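Community Help > Clubs and Student Projects
Posted in August by Uriel Tlapale

Our club at Esquivel is entering the play-kitchen event with one arm. The task is to lift the ketchup bottle off its plate and set it down upright. We trained on 112 demonstrations recorded over three evenings. The policy reaches the plate every time, then closes the fingers a little past the cap end. Success is nearly zero. The layout we use, from the overhead view:
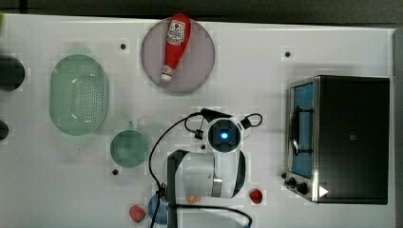 Abdul-Rahman Aidoo
Check how the bottle was placed during recording. If it always lay at one angle, the policy has learned a position and ignores the bottle. We had this fault at Colero. We re-recorded with the bottle turned to 7 different headings, 411 demonstrations in total, and the overshoot went away. Also compare the timestamps of the video and the joint log – a constant lag looks the same as a bad grasp.

Troltow
had same thing, lower the speed

Brundent
Speed will only hide a lag. Replay one recorded demonstration open loop, with the bottle placed as it was that evening. If the replay also misses, the fault is in calibration or timing and more data will not fix it. If it grasps, follow the advice on headings.

Last updated: 4:10 p.m.
This site uses cookies. By continuing you accept our cookie policy.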